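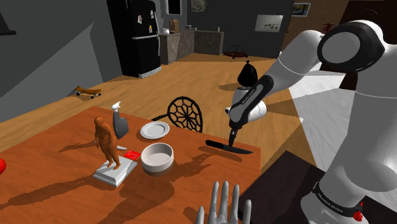 Skurkeck Table Words

A small collection of household words and short phrases, made for people who write spelling checkers, dictionaries or language lessons. Version 5.

What is inside

The collection has 3,189 entries in one text file, words.tsv. Each line is one entry, and the fields are separated by a tab: the word, the part of speech, the plural form, a short meaning, and the room of the house where the word is mostly used. Some entries have also a sample sentence – never longer than 200 characters.

The room field can have 9 values. If a word belongs to more than one room (for example "shelf" or "curtain"), it receives the value "any". Please do not read too much in this field, it was made for sorting lessons and is a matter of taste.

Where the words come from

The first list was taken from the Munier course notes, which were used in evening classes for adults. Later the Pralik word cards were added and the double entries were removed by hand. Meanings were written new for this collection, in simple English.

Spelling

American spelling is used everywhere. British forms are kept in a separate file, variants.tsv, with up to three forms for one word. Words with a hyphen are listed once, under the form with the hyphen.

Known problems

Plurals of words like "scissors" are not handled in the same way in all places. The meanings for bathroom words are shorter than the others. The file is saved as UTF-8, but some older spreadsheet programs open it wrongly – choose the encoding yourself when you import.

Changes in this version

Corrected the plural of "knife" and "loaf". Added the laundry words from the Nwachukwu list. Removed empty lines at the end of variants.tsv.

License

Free for any use, also commercial. Please mention the name of the collection.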